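Wrapping, Unwrapping and What to Do with the Leftovers

I had grand plans for this month's column. It was going to be all about the seed shelves at Sostcombe and whether we should move them nearer the window, but then May got away from me and I spent most of it on my knees on the floor, opening packages. So packages it is!

Some background if you missed the spring meeting. Our swap room has been getting a lot of new-in-the-box stuff lately (lovely, please keep it coming) and Rangi Tapsell asked if a few of us could open things up at home, flatten the cardboard and bring it all back sorted. I put my hand up for 23 parcels. I was feeling generous that evening.

My setup is not fancy. I spread a piece of fabric on the floor, black with wobbly lines going every which way, and work on top of that. A plain sheet would do, but I like a dark one because scraps of white card show up on it and I can shake the whole thing out over the bin afterward. I started out on the kitchen table and was finding bits of box in the butter dish for days.

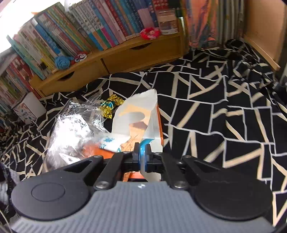 Cardboard torn open, crumpled clear bag to the left. My floor looked like this for most of May.

I am a ripper, I'll admit it. Angus Pryor slits every seam with a butter knife and ends up with a flat, tidy sheet, and I end up with something that looks like a map of Norway. The recycling people don't mind a ragged edge. What they do mind is plastic left in with the card, so go over every flap before it goes on the pile, and look inside too. Shiny strips are the ones I miss - they hang on at an edge and you don't notice until you've already folded the thing in half.

Clear bags I keep separate. If they're clean and in one piece, smooth them out and bring them in, as the seed table can always use them. If they've split, put them in with the soft plastics at Nalia, where the bin is just inside the door on the left.

All my parcels are done now except 6, which are sitting in the hall giving me looks. If you'd like to take a few off my hands, or you have a better method than ripping, come find me at the swap room any morning before 11. I'll bring the fabric!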